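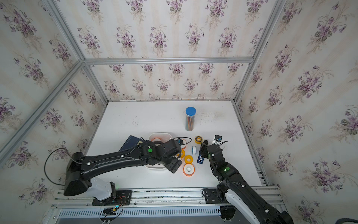 Tape, pencils and my beloved violets, mid-sort.

September, a little after nine in the evening

I have been looking forward to writing this all day! Today was the tape day. I've been promising myself a tape day since the spring, when the bottom of the craft drawer stopped closing, and I finally had a whole afternoon and a pot of mint tea and no excuse at all.

First, the violets, because I haven't written a word about them yet and I love them more every time I walk in. Cream paper, the faintest stripe going up and down, and little sprays of purple with their green leaves over and over, on the left, on the back, on the right. Hanane thought it would be too much on all three sides. I said it would feel like sitting inside my grandmother's hatbox, and it does! With the white tabletop it stays light, and all the colors jump out. A yellow roll of tape looks twice as yellow in front of violets. I could have spent the whole time just moving things around to see what they did next to the purple.

So, the tape. The idea was to pull out everything worth keeping and put it in the white tray, so that when the Rillidora letters start again in October I can carry one thing to the kitchen table and not eleven. (Hanane and I started calling our letter swap Rillidora as a joke and now it's on the return labels, so I suppose it's real.) We have 43 people on the list this year, which is wonderful and a little frightening. Every envelope gets a strip across the back flap and I let myself choose a different color for each person, so tape matters in this house.

There is a lot of yellow and orange. I had no idea I bought so much of it. I think of myself as a blue person, and the only blue I could find among the ones in the middle of the table was the core of the little white roll, plus the lid on the pencils. The yellow one with the black core is my favorite. It's the one I used on Jussara's birthday parcel and she peeled the strip off and stuck it in her calendar. Then there's the orange-and-yellow one, and the bigger white one with the orange rim, which I keep forgetting about and then being delighted by. The orange and white one went into the tray before the others.

The pencils! I'd been keeping them in a mug and two jam jars and a cookie tin, and now they're all together in the clear tube with the blue lid, standing up at the back where I can see them. I tested every one on scrap paper first, which took forever and was the best part. Two of the greens are the same green. I'm keeping both. A clear container is such a good invention for a person like me, who forgets anything she can't see. I paid 8 dollars for it at Apaza, down by the post office, and the woman there wrapped it in tissue as if it were crystal.

The navy book got pushed over to the left of the tray and I kept meaning to move it and didn't. It's where I write down who got what, so nobody gets the same verse two years running. I sat down to check one name and read the whole thing, all the way back. In the first winter we sent over 50 cards and I'd written "never again" under the total, underlined. Ha! And look at us.

Jussara called at four and I put her on speaker while I sorted. She wants to try paper from a maker called Vaveo, very thick, with bits of petal in it. I'm not sure tape sticks to petals. She says she'll mail me three sheets and I can ruin them. I said yes before she'd finished the sentence.

Things I want to remember before I go to bed:

Fold the end of each roll over, just a tiny bit, so I don't pick at it with my nails for ten minutes.

The sharpener is still in the coat pocket. Gray coat.

Buy a blue. Maybe two blues. Look for one that goes with the violets.

Ask Hanane for the new address for her aunt, and whether we're counting the twins as one letter or two.

Postage. The tin has 345 in it, which sounds rich until I start doing the sums for the overseas ones, and I don't want to do the sums tonight.

I got as far as the tape and the pencils, and the stickers will have to wait. They're in the shoebox under the stairs and I peeked in and closed it again. There's glitter loose in there. I remember exactly how that happened and I'm not writing it down.

But oh, it was a good afternoon. My shoulders ache and I have a smear of orange pencil on my chin that I only found when I brushed my teeth. Before turning off the lamp I stood in the doorway a while with the last of the tea and looked at those violets. I think I'll start with a letter to Hanane's aunt tomorrow, even though it's early, and use the yellow with the black core right across the flap.

Must water the fern. Goodnight.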